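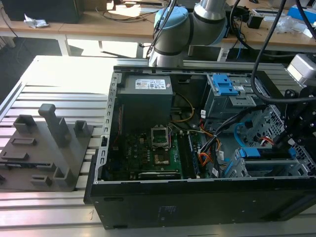
Steel shutter or window film for a small shop?

marlo_v
Good evening to all. My cousin and I have a pharmacy in Machala and in our street there were two break-ins at night since Christmas. We must decide what to put on the front. A steel roller shutter from Trallisier costs 2,000 dollars with the installation. Security film on the glass, by Okus, costs 1,000. We can not pay for both this year. What would you choose?

PeteInTampa
Shutter. Film only slows them down.

gperron
I do not agree with Pete. A shutter tells the whole street that you are closed and that nobody is inside. I had one on my shop and they opened it with a car jack. With film they need to hit the glass many times, and this makes noise. How far do your neighbors live?
Gordon Perron

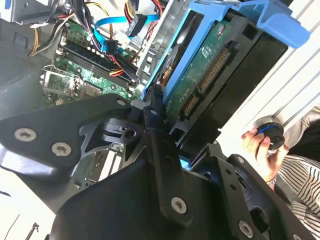
Machala, March

marlo_v
I write the place on top because a moderator asked me to do it, the prices are different in every city. To answer Gordon: there is a family living above us, and across the street a bakery which starts at 4 a.m. The front is 7 meters wide, with the door in the middle.

lucha94
If people sleep above you, then noise is worth something. But ask them first if they would call anybody. In my building they heard everything and stayed in bed, and I can not blame them.

PeteInTampa
Gordon, a jack opens a cheap shutter with no floor locks. Put a lock on each side and it is a different story. You are comparing a bad shutter with good film.

gperron
It had floor locks. Two of them.
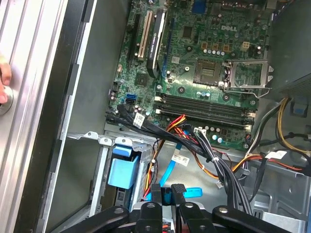 Last edited by marlo_v in March, 9:15 p.m.

marlo_v
I have corrected the price in my first message, before it was without the installation. Also the man from Eteo came today for the alarm. He wants 94 dollars per month with a guard who comes on a motorcycle. He could not tell me how many minutes the guard needs.

lucha94
Do not sign until he writes the minutes in the contract.

PeteInTampa
Agree with lucha on this one. I would still get the shutter.

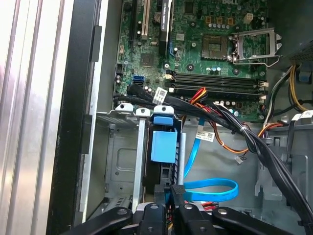 Dell tower, open, with the CPU socket empty

marlo_v
Thank you. We will ask Okus if they can do the door first and the windows in a second visit. Gordon, did your film go under the edge of the frame or only up to it?

gperron
Only up to it, and I regret this. Ask them to fix it to the frame, and let them write it on the quote.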